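Section 4: Setting up a word round

You've unpacked the Brellow word set, the blocks are out of their bag and the table is clear. Now for the good bit! A word round takes hardly any time to lay out, and once you've done one you'll be thinking up words on the bus.

Before you start

You will need:
the letter blocks
a word card for the back of the table
a black pen with a fine tip
the row strip (the line of outlined squares), if your table doesn't already have squares drawn on it

A plain, pale table is best. The coloured blocks show up beautifully against white, and the letters are far easier to pick out than they are on patterned cloth or dark wood. If your table has a strong grain, spread a sheet of plain paper over it first.

Choosing the word

1. Pick a word with 4 or five letters. Short words make a lovely first round, and they leave plenty of spare blocks to act as distractions.

2. Check that you have every letter before you write the card. The Derkside edition has 34 blocks, with extra vowels, but only one each of the less common letters. A word with a double letter needs two matching blocks.

3. Write the word on the card in capitals, to match the blocks. Thin lines are fine so long as the letters are well spaced. Let the ink dry.

4. Stand the card up at the back of the table, near the middle, facing the player.

Note: try words that sit inside one another. Take the B from BRAIN and you have RAIN, so the next round needs only a new card and a little shuffling. TRAIN and GRAIN work in the same way, and so does BRAND with RAND taken out for anyone who knows their currencies.

Laying out the blocks

5. Put the row squares along the front edge, within easy reach. One square for each letter.

6. Scatter the blocks you need over the middle of the table, letter side up. Turn a few of them at odd angles. It makes the hunt much more fun, and reading a W from the side is trickier than you'd think (it can pass for a wobbly E).

7. Add some spares. Two or three is plenty for a first go, and confident spellers can have 7 or more. Choose letters that could tempt the player into another word.

8. Leave a finger's width between blocks so that each one can be lifted without knocking its neighbour.

Caution: the blocks are small. Keep them away from children under three, and count them back into the bag when you finish.

Playing the round

9. Read the card aloud together, then find the first letter and set it in the left-hand square.

10. Carry on from left to right, one block at a time. Straighten each block in its square before going back for the next.

11. When the last square is filled, read the row against the card. If a letter is wrong, swap that block and leave the others alone.

12. Return the blocks to the middle, change the card and go again!

Note: pale letters on the yellow blocks can be hard to read in bright light. Tilt the block a little, or move the lamp to one side. The Orkovix replacement blocks have darker lettering and fit the same squares.

A timed round is great once everyone has the hang of it. Allow 20 seconds a letter to begin with and bring it down as you get quicker.

Two words from the same blocks: BRAIN and RAIN

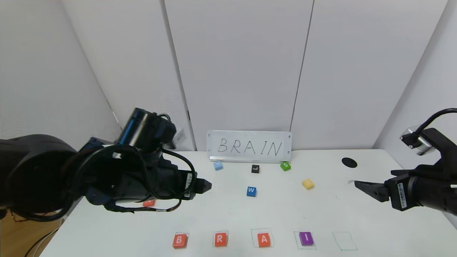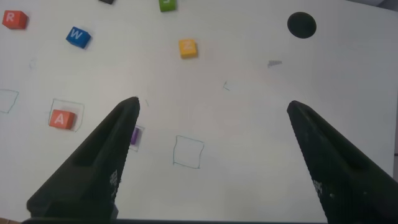
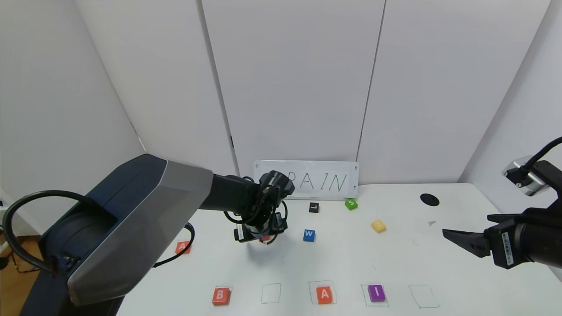
Morrison has written in to say that the rounds go better at their house with the card turned face down after the first reading, so the player has to hold the spelling in mind, and that a peek costs one turn. We tried it on Thursday and it's a cracking variation, though we'd save it for players who already know the word well. Morrison also asks whether lower-case blocks are on the way. They aren't in the set at present, but you can write the card in lower case and match it to the capitals on the blocks, and that makes a very good exercise in itself.

Putting the set away is covered in Section 5.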